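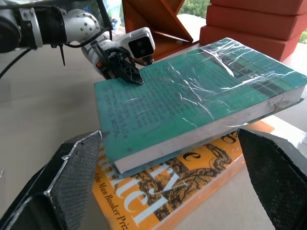 Please stop saying "iconic"

I'd been on the phone with Ruairí Ó Gríofa for maybe a minute before I called something iconic, and he groaned so loudly I had to hold the thing away from my ear. Fair enough! He edits headlines at Domska, and in May he started keeping a tally of the word across the sites he reads for work.

"I got to 83 and quit," he told me. "Six of those were about sandwiches."

I asked what it's supposed to mean (I really wasn't sure anymore). "A thing people recognize and that stands for something bigger," he said. "A bus shelter in Divcombe doesn't."

So does he ever let it through? He went quiet. "Twice. One was a lighthouse."

And the other?

"One of the sandwiches. I was hungry, and it was a very good headline."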